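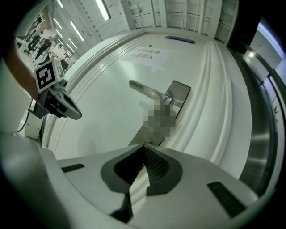 The city of Trerell should stop redrawing its neighborhoods every time it prints a new map. I have lived on Barbieri Street for most of my adult life, and in that time the street has been in Uvar, then in Pundow, then in something called Uvar South, and it is now back in Uvar with a dotted line through it. Most boundaries are easier to understand than that. A paper sign on a white door, black Chinese characters warning people not to enter, has a limit anyone can find, and it runs where the door does. A neighborhood has no door, so the people who draw its edge ought to take more care over it.

The newest map came out with the district plan. It puts the line between Uvar and Pundow down the middle of Barbieri Street, from the tram loop to the old brickworks. The odd numbers are in Uvar and the even numbers are in Pundow. On paper it looks tidy. Planners like to use the center of a street as a boundary, and I can see why. A street is a long straight thing that is already on the map.

The trouble is that people live on streets, and the two sides of a street have more to do with each other than either has to do with the blocks behind it. My side of Barbieri shares a bakery, a bus stop and a parking problem with the other side. We share almost nothing with the houses up by the water tower, which are in the same neighborhood as mine according to the plan. If you want to divide two places, divide them where the backyards meet, or along the railroad cut, which really does keep people apart. It takes me 4 minutes to walk to the bakery and a good deal longer to get over the tracks.

Amedeo Monti, who taught geography at the upper school when I was there, used to have us ask older people where Uvar ended. Hardly any two of them agreed. Some said the canal. Some said the church, and a few said it ended wherever the paving changed from stone to asphalt, a rule that would have it shrinking every summer. But all of them put Barbieri Street in one piece. I never met a person who thought the neighborhood stopped halfway across the road.

I have heard three arguments for the new line. The first is that it evens out the population. Pundow was short of residents, and the even side of Barbieri gives it 200 more. I don't see why that matters for a neighborhood. Voting districts need to be close to even and they have their own map. Neighborhoods can be big or small. Lorensa Hill, on the north side, has 40 houses and everyone knows where it is.

The second is that computers need a firm edge. This is true, and a firm edge behind the backyards would do just as well.

The third argument came from Tullio Bellini, who has written several letters to the paper on the subject. He says names on a map are only names, and that residents will go on calling the place whatever they like. I agree with part of that. We do go on calling it Uvar. But the names get used by other people too. The school office asks for your neighborhood. So does the insurance form, and so does the sign shop that put up the blue and white boards last April. There is now a board saying Pundow outside number 12 and one saying Uvar across from it. A delivery driver asked me which was right. I told him both, and he was not pleased.

There is a history here that the plan leaves out. Uvar was a village before the city reached it, and Barbieri Street was its market street — the wide part by the pharmacy is where the carts turned. Pundow was marsh until the embankment was built. It got its streets two generations later, all laid out at once, all narrow, all meeting at right angles. You can stand at the corner of Barbieri and Mill Lane and see the change. The roofs drop, the street trees stop, and the sidewalks get thinner. If I had to give a stranger one place to find the border, I would send him to that corner.

Lorena Cáceres, on the even side, has asked the planning office to move the line back to Mill Lane, and I signed her letter. The office answered that boundaries will be looked at again with the next plan. I would rather they fixed it now, while it is only a matter of a few boards and a file. Once the new names are on deeds and school lists, moving the line back will annoy a fresh set of people, and they will have a fair complaint.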